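Clullness Fantasy Baseball League - Frequently Asked Questions

Updated for the coming season. Read the rules page first if you are new. These are the questions that come up most often, grouped loosely by topic.

Joining

How many teams are in the league?

There are 13. One team has a bye each week during the regular season, and the bye order is set by the previous year's standings, last place picking first. New owners take over the roster of whoever left, including the bye slot.

Can two people share a team?

Yes, but only one login can submit lineups and make trades. Pick which of you that is before the draft. If both of you send in different lineups by message, the first one received counts.

Is there an entry fee?

No. The winner gets their team name on the league page and first choice of draft position the next year.

I signed up and never got a confirmation. What now?

Check your spam folder, then sign up again with the same address. The system won't create a duplicate. If your mail provider blocks us completely, use a different address and put your old one in the notes box so we can match the two.

The draft

What kind of draft is it?

It's an auction draft. Each team starts with 300 credits and has to fill the whole roster from that. Unused credits don't carry over to the season, and they can't be traded.

How many players can I keep from last year?

Up to four. A keeper costs what you paid for him plus 10 credits, and that amount comes off your budget before the auction starts. A player picked up off waivers during the season has a base cost of zero, so he costs 10 to keep the first time.

What happens if I miss the draft?

Your team bids from the ranking list you saved. If you didn't save one, it uses the default list, which tends to overpay for closers. Save a list even if you plan to be there.
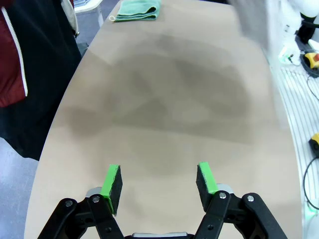 Bids made from a saved list go up one credit at a time and stop at the ceiling you entered for that player. If two absent owners have the same ceiling, the player goes to the team that finished lower the year before.

Can I nominate a minor leaguer?

Yes, if he is in the player pool. He takes up a bench spot like anyone else until he is called up. We dropped the separate minor league roster a few seasons ago and don't plan to bring it back.

Lineups and scoring

When do lineups lock?

Each player locks at the scheduled start of his own game. A rain delay doesn't unlock him. If a game is postponed before first pitch, the player unlocks and can be moved, provided the replacement's game hasn't started.

How are games suspended partway through scored?

Stats count on the date the game began, even if it finishes weeks later. This can change the result of a week that already looked settled - it happened in May and cost Bundex a win. We go by the official stats and don't make exceptions.

Is there a limit on innings?

There is a minimum, no maximum. Your pitchers need 105 innings by the All-Star break or you lose your top waiver position for the second half. The rule is there to stop teams from sitting their starters to protect an ERA lead.

How do I get a player listed at a second position?

You don't need to ask. He becomes eligible the day after his tenth game at that position in the current season. Games from last year count only for his opening eligibility.

Do holds count?

Yes, at half the value of a save. A pitcher who blows a save and then gets the win keeps the win and takes the blown save too.

Trades and waivers

Who approves trades?

Trades go through after two days unless five owners object. An objection needs a written reason. "I don't like it" isn't one, and neither is the fact that you made a worse offer for the same player.

Can I trade for a player to be named later?

No. We tried it once and the two sides remembered the deal differently.

How does waiver order work?

It's a rolling list. Make a claim and you drop to the bottom. Claims run at 4 a.m., and anyone left over is a free agent until his game starts.

A player I dropped by mistake is already on waivers. Can I have him back?

Only if you write before the next waiver run. After that you have to claim him like everyone else.

Divisions and playoffs

What are the Rotel and Omerović divisions named after?

They were the names of the two best teams in the first season. Rotel is still in the league, although it now plays in the other division.

Who makes the playoffs?

Both division winners, plus the four teams with the next best records. Division winners get the first week off. Ties are broken by head-to-head record, then by total home runs.

Can I still make moves after I'm eliminated?

You can set lineups, and we ask that you do, but your team can't add players or trade once it is out. Rosters open again after the final, when keeper lists are due.

Where do I send a question that isn't listed?

Use the contact form and include your team name. Scoring questions should also include the player and the week. Expect a slower reply during draft week.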